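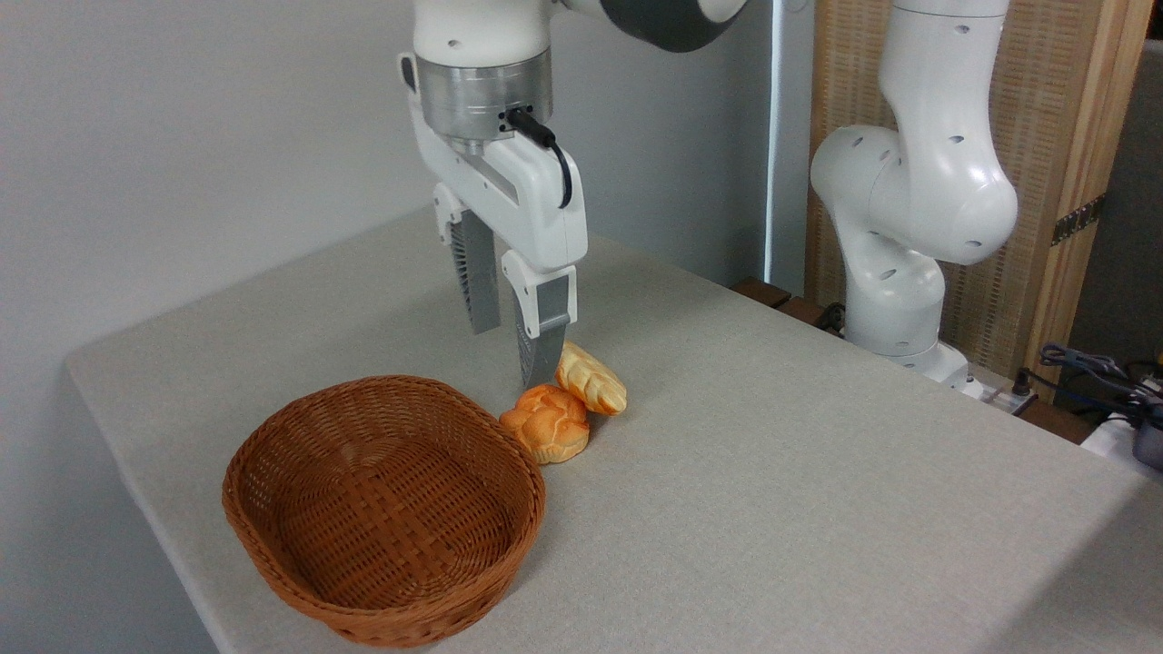

Home Talks Workshops Bread Table Contact

Speaker notes: Setting a Bread Table with Pretend Bread
Matilde Valente, Grillavcombe craft evening
Last updated: February

Opening (slow down, let people sit)

Good evening, and thank you for coming out! I make display bread. Rolls, buns, small loaves, the odd pretzel when someone begs me. Shops borrow it, theater groups borrow it, and one very patient museum kitchen in Ollach has had the same crusty loaf out for years. Tonight is mostly about arranging it, with a bit on color at the end, and you'll all get to handle things.

Ask: who has ever picked up a fake roll and squeezed it? (Wait for hands. Everybody has. I still do it.)

Start with two

People arrive wanting a mountain of bread and I always start them with two pieces. Two! One long, one round. Put a long roll with a scored or braided look beside a fat knobby bun and you already have something to talk about. The long one gives you a direction, and the round one stops your eye from sliding off the end of it.

Lay the long roll on a slant. Straight up and down, it looks like stock on a shelf. On a slant, with the bun tucked up against its side, it looks as if somebody is about to have lunch.

Let them touch. Beginners leave a polite little gap between every piece, and real bread tumbled onto a table doesn't do that. (Demonstrate both ways. Do the gap one first, it gets a laugh.)

Crust color

My favorite part, try not to run over time here.

Golden yellow and deep orange are neighbors, and that's why they sit so happily together. If both pieces are the same gold, from six feet away they turn into one lump. Make one of them darker, and give the darker one some shine. A glossy crust with lots of ridges catches light in a dozen little spots, and the paler roll looks softer beside it.

Jarmila Beneš taught me to paint crust from the light end up: pale straw first, then honey, then orange only on the high places. I used to do it backward and everything came out looking like a brick. She has painted more than 2,000 rolls and can still get excited about a good bun. Pass around the three practice buns, worst one first.

Baskets

Oh, I love a basket. An oval one in a reddish-brown weave is the most useful thing I own. The red in it warms up the yellow crusts, and a thick rolled rim gives you a nice strong edge to work against.

Try the bread outside the basket before you put it in. Set the basket toward the front of the table, off to one side, and park the bun right by the rim. An empty basket with bread next to it feels like a job half done, in a good way, and people want to reach over and finish it. Then fill it and see which version you like. I go back and forth.

When you do fill it: long rolls first, ends up on the rim, round ones in the dips. Don't line it with a napkin straight away, you'll lose that lovely weave at the bottom.

Cloth

Light gray. I know everyone wants red check, and I've got red check in the box if you must. But a plain light gray fabric lets orange and gold do all the singing, and shadows show up on it softly. Iron it. Then iron it again at the front edge.

Exercise (the long one)

Pairs. Each pair gets one basket, two pieces of bread, one cloth. Three arrangements, then swap tables. Sofia Rebelo is handing out the boxes, please send the buns back with her, we lost a beauty last time in Tănase.

While they work, walk around and ask:
Where does your eye land first?
What happens if you turn the basket?
Could the bun go on the other side?

Questions that always come up

Dusting: soft makeup brush, no water on painted crusts.
Storage: single layer, tissue between, away from a sunny window. The oranges fade before the yellows.
Seeds: real sesame works, sealed well.
Does it ever fool anyone? Yes, my own uncle, with butter on the knife.

Close

Tell them about the spring table at Zonden and the sign-up sheet by the door. Leave the baskets out so people can keep playing while we stack the chairs.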